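# Finow planner: frequently asked questions

**Which part of the system does Finow control?**

Finow decides the order of the steps and sends goals to both arms. The joint control is done by Esard, and Finow does not change its settings. If an arm shakes at the end of a motion, please look first in the Esard log.

**Does the barcode reader need its own driver?**

No. Any reader that types its result as text on a serial port will work. Set the port name in `scan.port` and restart the planner. The default timeout is 550 ms.

**Can both arms work over the same table?**

Yes. Each arm must reserve a zone before it moves there, and it gives the zone back after the move. The scan zone can be reserved by only one arm at a time. In our snack task the zones cover the tray, the basket and the scan area.
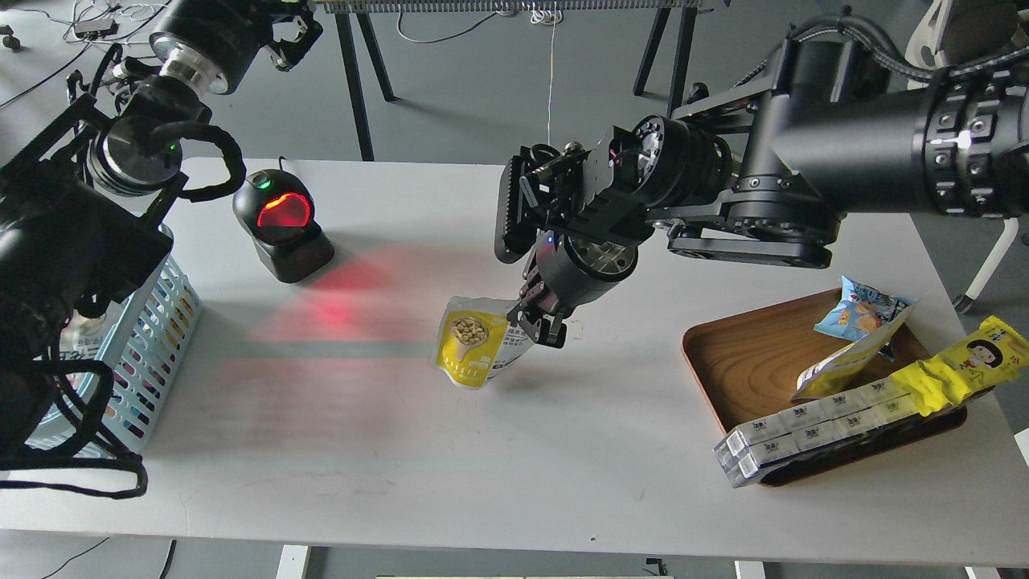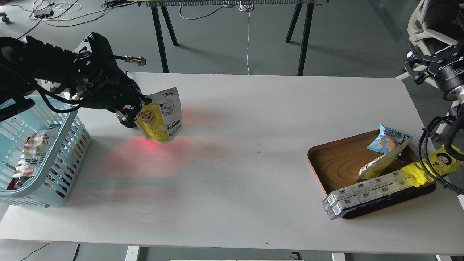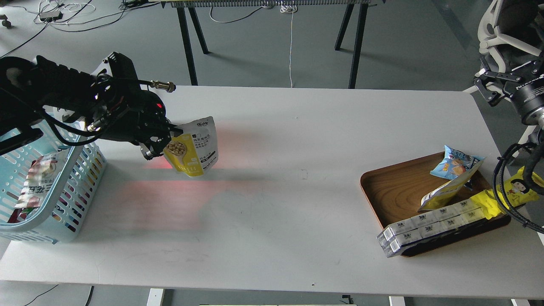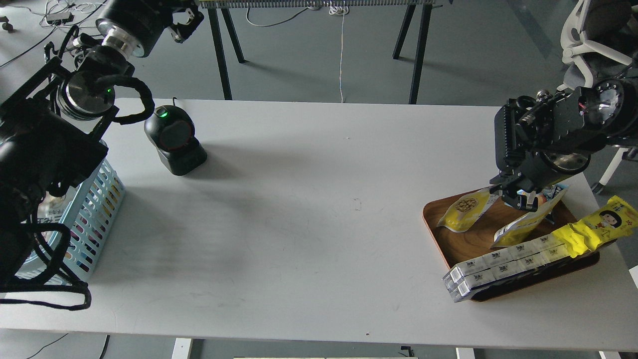 **Why does the planner ask for a second grasp on soft pouches?**

A pouch can bend between the fingers, and then the code is not flat enough to read. After 2 failed reads the planner puts the pouch down and selects a new grasp point. You can change this number with `scan.max_retry`. We do not recommend a value above 3, as the cycle becomes very long.

**Perception gives one box for two packages. What can I do?**

This happens when packages of the same color touch each other. Raise `seg.split_score` in small steps, and check the result in the Vidal viewer before you run the arms. Transparent wrapping is still difficult for the current model, and we are collecting more examples of it.

**Can I replay a run without the robot?**

Yes, with `finow replay` and the name of the run folder. The replay uses the recorded camera data, but the plan is computed again, so it may differ from the original one. Add `--keep-plan` if you want the same plan.

**My run stops at 98 percent. Is it broken?**

Usually not. The last step waits until both arms report the home position. If one arm does not answer, open the Esard log and search for `home_wait`.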